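Setlow Room Planner: the simulated dining room pack 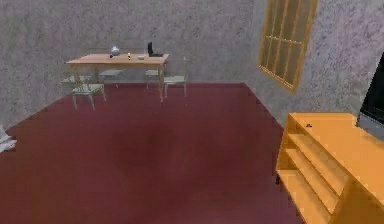 I run the small furnished-rental side of Weneck, which means I spend my days thinking about who resets which room and when. Last March we started using Setlow to plan the work for our two tidying robots before they go anywhere near a real apartment. I get asked about it so often that I offered to write this page for the people who sell it. They said yes and told me to keep the grumbling in, so I did!

What you get

Setlow is a desktop program plus a library of rooms. You pick a room, swap the furniture until it's close enough to yours, and run the robot's shift in it as many times as you like. The dining room pack is the one we bought first. It has a dining table with five chairs, a laptop and a few small things on the tabletop, a low cabinet with open shelves, a TV, a tall window and a whole lot of maroon floor. (You can change the floor. We never did. I've grown fond of it.)

It isn't pretty. If you're hoping to show it to a client as a decorating preview, please don't. The walls are speckly and the edges are soft, and that's fine, because what you're after is where things are and how much space there is to get between them.

How we use it

Before Setlow, a new apartment meant one of us standing in the living room for most of a morning with a finger on the stop button. Now Ida Oltmanns, who used to lead our cleaning crew and still does on heavy weeks, builds the room the afternoon before. She drags the chairs to where guests leave them, which is never where we'd leave them, and runs the job until she's happy. Then she sends it to the robot and goes home.

She was not a fan at first. Her words were "I clean rooms, I don't play them." What won her over was the chair tool. You can pull one chair out from a table, save that as a starting point, and see what the robot does with the path it has left. She has a folder of these now with names like "big family breakfast" and I'm not allowed to touch it.

What changed for the crew

There are 8 of us, same as before. I'm putting that near the top of the list because it's the first thing people email me about. The mix of the work is different, though. Less walking back and forth with small items, more checking, more laundry, more fixing the things guests don't mention. Two people have moved to earlier hours and like it. One tried the planning desk, hated sitting down, and went back to the rooms after 4 weeks, and we were glad to have him.

The part I'd do over is the training. I gave everyone a login and a cheerful email. That was lazy of me. Sit down with people, let them break a pretend room or two, and pay them for the time.

Things I'd like fixed

Small objects are hard to tell apart on screen. I've squinted at little dark shapes on a cabinet top more than once trying to decide what I was looking at. The labels panel helps, but it's buried two menus deep.

Saving a big layout takes nearly 5 minutes on our older computer. Get coffee.

Glass and shiny things are still a weak spot. Do one supervised run in the real room if there's anything breakable out.

Fit and extras

The pack works with the Issahaku arm base and the Trinico cart, and you can run both in the same room. We only have the cart, so I can't tell you much about the arm base. The full library has 2,706 movable items, searchable by type, and you can add your own if you have the measurements. Updates come through the program, and you can put them off until the end of a shift (do that, please, I learned the hard way at 7 a.m.).

The license is per site, so your whole crew can log in. Support answers by email and they're quick about it. Ask for the short start guide too, it's better than the long one.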